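Ticket 371 – Cell 2, two-arm station, lidded boxes
Site: Brolimside
Opened by: Hugo Figueroa, kitting
Assigned to: Severin Grabner, automation support
Priority: Normal (opened as High, lowered by support, see entry 3)
Status: Open

1. Original report (Figueroa)

The station stops when it gets a closed box. The message on the panel is "grasp not confirmed" and then both arms hold still until a person clears it. Clearing it means walking over from the packing bench, opening the guard, checking the box, closing the guard, and pressing reset twice. Last shift I did that 25 times. The plan we were shown in November said one person could run packing and look after Cell 2 at the same time. I would like whoever wrote that to come and do it for a shift.

Boxes are the regular blue ones with the lids. Nothing has changed on our end that I know of.

2. First reply (Grabner)

Thanks, Hugo. Please confirm that the lids are pressed all the way down before the box goes to the cell. A lid that sits up at one corner will give this message. Also please wipe the finger pads.

3. Reply (Figueroa)

Lids are down. Pads are wiped. I see the ticket has been lowered to Normal on the grounds that "production is not stopped." Production is not stopped because I keep walking over there. Please put that in the log.

4. Log review (Grabner)

Pulled the cell log for the past two shifts. 273 boxes presented, 124 of them stopped with "grasp not confirmed." That is more than was reported, and I apologize for my first answer. Part of the gap is that the second shift clears the fault and doesn't write it down. I was told they had been asked to keep the numbers tidy. I don't know who asked.

The availability figure on the weekly sheet is still good, as a stop that is cleared in under two minutes does not count as downtime. Nearly all of these are cleared in under two minutes. I have no say over how that figure is worked out, but I'm noting it here so that it is written down somewhere.

5. On-site visit, May 4, 2020 (Grabner)

Put one closed box on the table, long side forward, and worked through the grip settings from there. The lid hangs over the walls slightly and the latch tab is molded into the middle of the front edge. The taught grip point is on the long side, at the center. So the fingers are being sent to the one spot on that side where the edge isn't even. 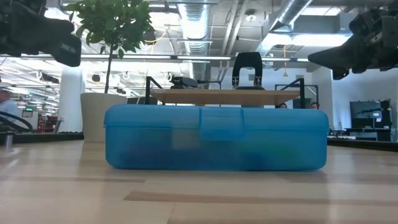 6. Tests done during the visit

a) Grip point left as is, closing force raised one step. Fewer stops, but one lid popped at the latch. Put the force back.

b) Grip point moved to the left of the tab. No stops on the short run I had time for. Too short to call it fixed.

c) Same as b, with the box set down a little crooked on purpose. Stopped every time. The cell wants the box square and people do not set boxes down square, least of all when they are also packing.

d) Looked at whether the walls could be the trouble. They are frosted and you can only faintly make out what is inside. Swapped in an empty box and got the same results, so I have dropped that idea.

7. Comment (Figueroa)

I stood with Severin for the tests and I agree with what he wrote. My question is about (c). The answer I expect to get is a strip of tape on the table and a note telling us to line the box up with it. That is one more thing a person does by hand so the machine can be called automatic. Before Cell 2, two of us did these boxes on the bench and nobody lined up anything. One of those two has been moved to Trirnevbridge. If the tape goes down, I want the extra time in the job sheet, with minutes against it.

8. Reply (Grabner)

Fair. I had the tape in my bag. I did not put it down.

Asked the integrator, Akgate, if the vision step can find the box angle before the grip. They say it can, under a separate quote. I went back to the acceptance papers, and the acceptance run was done with open boxes placed by their own technician. I can't find a closed box anywhere in it. Sent this to the site manager along with the log numbers from entry 4.

9. Current settings and next steps

– Grip point stays at the new position, left of the tab. Old position saved under the previous program number.
– Closing force at the original value. Please don't raise it from the panel, even if it seems to help.
– Every stop gets written down on both shifts, including the ones cleared quickly. The sheet is on the clipboard by the guard.
– No tape until the job sheet question in entry 7 has an answer.
– Waiting on: Akgate quote, site manager.

10. Comment (Figueroa)

First shift on the new grip point. It is better. It still stopped on me four times before lunch, all crooked boxes, and all of them mine. Leave the ticket open.

Related tickets
Cell 2: guard switch needs two resets
Cell 2: weekly sheet, how short stops are counted
Carhuamaca line: closed boxes, same message
Packing bench: request for second person on late shift
Trirnevbridge: transfer of kitting staff, questions and answers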